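Folgate set-up guide
Section 4: Recording a set of examples

Before you begin, complete the camera check in Section 3. The steps below cover one operator using both hand-held grippers at a table. The first page of each recording log should show the operator's name and the task name.

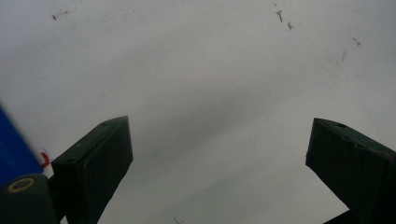
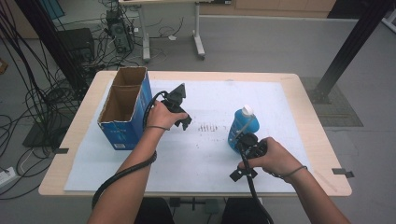
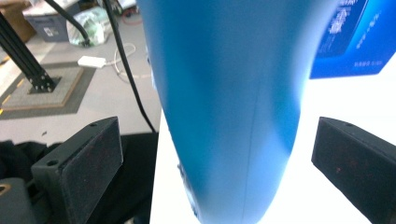
Figure 4-1. Recording at the table. First and third views: gripper cameras. Second view: head camera.

4.1 Preparing the table

1. Cover the table top with a plain white sheet and tape it down at the edges.
2. Stand the open box on one side of the sheet and the item to be moved on the other.
3. Lead each gripper cable back along or below the forearm. Leave enough slack for a full reach.
4. Open and close both grippers once. The fingers must move freely over their whole travel.

NOTE: Small marks on the sheet do not affect training. Replace the sheet if it tears or lifts.

4.2 Recording

5. Start Plusten and choose the task from the list.
6. Hold both grippers open above the sheet and press Record. Wait for the tone.
7. Bring one gripper to the item with its fingers on either side, then close them slowly.
8. Lift the item, place it in the box and open the fingers fully before drawing back.
9. Return both grippers to the start position and press Stop.
10. Move the item to a new starting place and repeat from step 6.

A full set is 600 examples. Each example should last no longer than 21 seconds — Plusten discards anything longer without a warning.

CAUTION: Do not squeeze the item hard enough to bend the fingers. Bent fingers give a false reading for grip width, and every example recorded after that point must be thrown away.

CAUTION: Keep cables on the floor clear of the operator's feet.

4.3 Checking and sending

11. Play back every example in which the item was dropped. Keep it only if the operator picked the item up again and finished the task.
12. Mark the rest as failed. Do not delete them — Itatura uses failed examples in a separate training run.
13. Send the set to the Akinola server. If error 17 appears, restart Plusten and send again.

Section last changed Fri 17 May, A. Ekström. Gripper calibration is covered in Section 5.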